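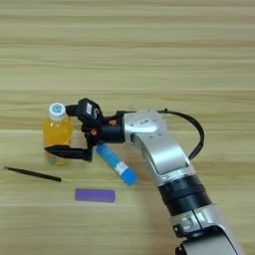
The gripper on the juice-coloured bottle, bench two.

17 Mar 2021

Spent most of the day on the rules sheet for the arm bench. Tomos Parry wants one version that everybody signs, in place of the three we have now, and he wants it before Kassab come in to look at the work. I had the old Plisthorpe sheet open on one side and my own notes on the other.

The bottle was the test piece. Small clear plastic, white screw cap, orange-yellow liquid inside. The old sheet says nothing at all about liquids. Osian thinks we should ban them outright near the arm. I think that is too strict, as half of what Kamach have asked us for is picking up bottles. We settled on this wording: closed containers only, cap checked by hand before each run, nothing over 750 ml, and a cloth within reach. Osian still isn't happy about it but he initialled the draft.

Next was the cable. It comes out at the top of the wrist, bows out to the side and goes back down along the forearm. Rhydian Sayce says a loop that wide will catch on something sooner or later and should be clipped in. Khải says that if you clip it too tight it pulls when the wrist turns, and he has already replaced one for that reason. Wrote down that the cable has to be checked through the full wrist turn at the start of every session, and left the question of clips for June, when the Plirkar people do the yearly look-over.

Long talk about clutter. We had a blue cylinder, a thin black stick and a purple block lying near the bottle, and Tane asked if that broke the clear bench rule. It does as written. The rule was meant for tools and mugs, though, and a bottle on a bare table is a poor test of anything. Changed it to say that objects for the task must be on the task list and anything not on the list comes off the table. Tane read it back and said it was clearer than the old one.

Speed and hands took up the rest of the afternoon. No hands on the table while the arm has power, and two people present for any new task, one of them at the stop button with nothing else to do. That last part was mine. I have seen people at the stop button answering their phones.

Sent the draft to Tomos at around 99 lines, far too long for a wall. He rang back and asked for a single page. I will cut the part about storage tomorrow and put it with the stores notes.

Need to ask Khải for the part number of the spare cable.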